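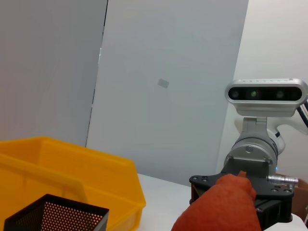
Trelledum (video game)

Trelledum is a puzzle and exploration game for handheld systems, made by the small studio Grarkorard and published by Dilik. It came out in September, when the shops were already filling up with louder and bigger releases, and it found its players slowly, mostly through friends lending it to friends. It is fondly remembered today for its gentle pace and its rather lovely music.

Gameplay

The player guides a young lamp keeper through 74 rooms of a flooded palace, spread over eight floors, and relights each room by turning mirrors and opening sluices. There are three kinds of lamp, and a good deal of the fun lies in working out which one a room would like best (the game is generous with hints, and never scolds). A second player can join in by link cable, though only on the upper floors.

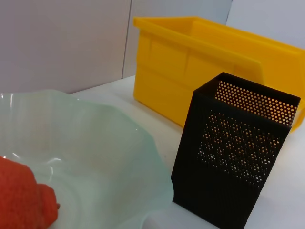 Grarkorard gave each floor of the palace its own look, and the artists seem to have had a wonderful time doing it. The lower floors are dark and mossy, with heavy doors and slow green water, while the upper ones open out into sunny galleries. Best loved of all is the Glass Court, whose fountains are shaped like wide, shallow bowls in pale mint green with wavy, fluted rims, much like the glass bowl shown with this section. Light passing through them bends a little, and several of the later puzzles depend on it.

Reception

Reviewers were kind to the music and the artwork, and somewhat less kind to the save system, which only allows saving at the foot of a staircase. A later edition, put out by Demirtaş, added a save option to the pause menu and restored a short ending that had been left out of the first release.
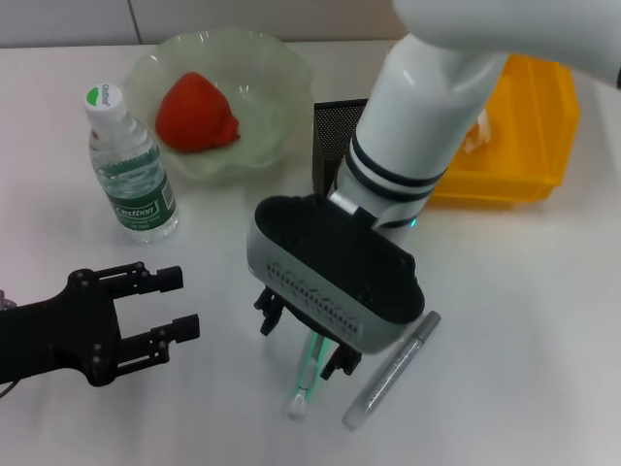
White robot arm and gripper above a white tabletop.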